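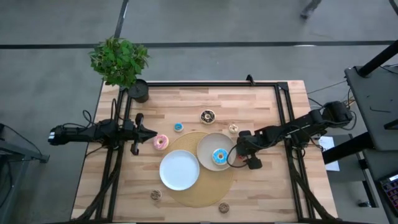

Bench 2, August
Subject: Donut sorting, hand-led and remote demonstrations

Start 13:15. The purpose of the session was to record the donut-to-plate task on both arms, first by hand guiding and then from the Nukora remote station. Task text as entered in Deraleo: "Put the toy donuts on the plates, one at a time, without moving the plates."

Hand guiding

The operator holds the arm behind the gripper and leads it through the reach, the grasp and the release. Recordings made this way were slow but steady. Fifteen were kept. Four were dropped because the operator's sleeve entered the overhead view at the moment of the grasp.

Remote control

1. Home both arms and confirm that the cable loops clear the plate rims.

2. Lay out the woven placemat, with the white plate and the beige one side by side. Scatter the donuts around the mat, large and small mixed.

3. Record in blocks of 13 and change the layout between blocks. Keep the low side view running for plate height.
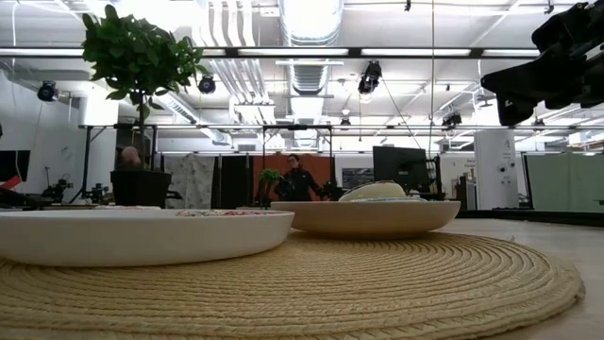 4. Mark failed grasps in the log at once. Do not delete them; Luven uses them for the recovery set.

Observations

Small donuts remain the harder case. At 70 percent grip force the small ones rolled out twice, and the setting was lowered for the last block. The handover between left and right arm is still left to the operator's judgment, and the Blomqvist protocol should state which arm has priority over the mat.

Open items

Running total stands well short of the 2000 recordings planned. Recheck left gripper zero before the next block.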